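A Second Room for Reading at Indulau Elementary

When the Purkberg school district said it wanted every building to have a maker room, the head librarian at Indulau Elementary had one worry. She did not want to lose her books.

"I've got 3,004 picture books and I love every one of them," she told me, laughing, while she checked in a stack of returns with one hand. "So I said yes, please, give me the tools and the tables and all of it, but the shelves stay!"

They stayed. The old computer lab next door became the new workshop, the wall between the two got a wide doorway, and now kids wander back and forth all day long. I visited in April, a little after lunch, and it was wonderfully noisy.

The money came mostly from a grant through the Upadhyay Fund, which supports school libraries in the county. The librarian wrote the application herself, over two weekends at her kitchen table. "I'd never asked anyone for that much in my life," she said. "I read it out loud to my dog first."
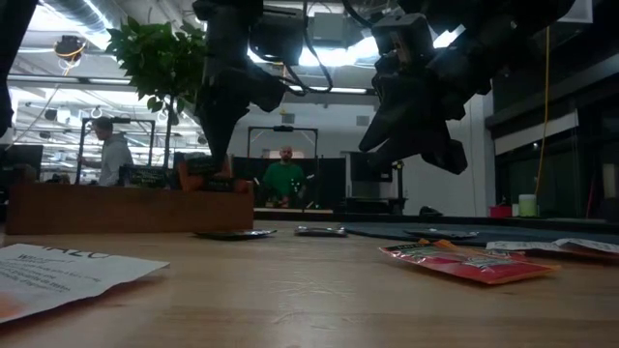
Robot arms over one of the wooden tables.

Checkouts are up, too. The library loaned 3,494 items last semester, its best fall yet, and the librarian is sure the open doorway has a lot to do with it. "A kid comes in to build a bridge, and the bridge falls down, and then they want a book about bridges," she said. "I can have it in their hands in a minute. I live for that!"

She and a fourth grade teacher plan lessons together using Vomby, a shared calendar where any teacher can claim a block of time in either room. The teacher admits she was slow to sign up. "I thought it would be one more password," she said. "Then my class did a weather unit in there and they begged to go back. They wrote more that week than they had all month."

Family nights have been the biggest surprise for both of them. The first one drew around 300 people, and they ran out of lemonade before seven. Grandparents sat on the story rug (some needed a hand getting up again), and a group of fifth graders read aloud to the little ones in English and Spanish.

Next on the list is a bigger collection of graphic novels, plus longer hours on testing days, when kids need somewhere calm to land. The librarian would also like a better book drop. The one out front sticks when it rains, and she has been asking for a new one for years.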